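Bivemow（ビブモウ）

Bivemow（ビブモウ）は、Flostix社が提供している、二本腕の卓上ロボットのキット製品である。衣類やタオルなど、柔らかい物を扱う作業の研究と教育を主な用途としている。本項目では、キット本体のほか、付属ソフトウェアのIltoと、同社の訓練サービスについても述べる。

概要
Bivemowは、左右の腕、作業台、囲い、制御用の計算機から成る。腕はそれぞれ6つの関節を持ち、先端に平行に開閉するグリッパーが付く。購入者は自分で組み立てを行うが、完成した状態で受け取る契約もある。説明書は英語版と日本語版があり、日本語版は英語版より遅れて改訂されることが多い。
名称の由来は公表されていない。初期の資料では「Bive-mow」とハイフン付きの表記も見られるが、現在は使われない。

構成
基本セットには腕2本、電源、非常停止ボタン、配線部品一式が含まれる。作業台と囲いは別売りであり、利用者が同じ寸法のものを用意してもよい。上位セットには衣類作業用の小物が加わり、ハンガーと小型の衣類掛けがこれに含まれる。
組み立てに必要な時間は、説明書では18時間とされている。配線の章が特に長く、ケーブルを腕に沿って固定する手順には4ページが使われている。

ソフトウェア
Iltoは動作の記録、編集、再生を行うソフトウェアである。利用者が腕を直接手で動かして手本を示す方式と、別の操作装置から動かす方式の両方に対応する。登録済みの動作の見本は19種類あり、折り畳み、吊り下げ、かごへの収納などに分類される。二本の腕で一つの物を持つ動作は、片腕の動作とは別の分類になっている。

衣類作業
ハンガーを使う作業は、本製品の代表的な用途である。布は持つたびに形が変わるため、片方の腕だけでは姿勢を保つことが難しい。そのため二本の腕で同時にハンガーを支える方法がよく採用される。

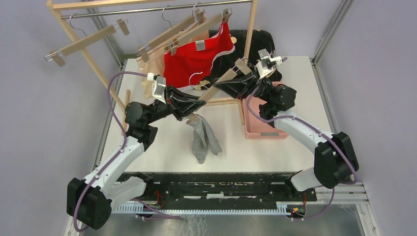

両腕で木製ハンガーを保持する作業。ハンガーには縞模様の布が掛かり、奥は木製の衣類掛け。

訓練サービス
Flostix社は、利用者から依頼された作業の手本データを作成するサービスも行っている。受付は毎年11月に一度休止する。窓口業務は提携会社のHartonoが担当し、料金は作業の種類と時間によって決まる。

評価
利用者の評価では、部品の交換が容易であること、Iltoの画面が分かりやすいことが挙げられる。一方で、薄い布をつかむ時に調整が多く必要であること、別売り品を合わせると価格が高くなることは短所とされる。

関連項目
双腕ロボット
模倣学習
ロボットハンド

最終更新　2026-07-06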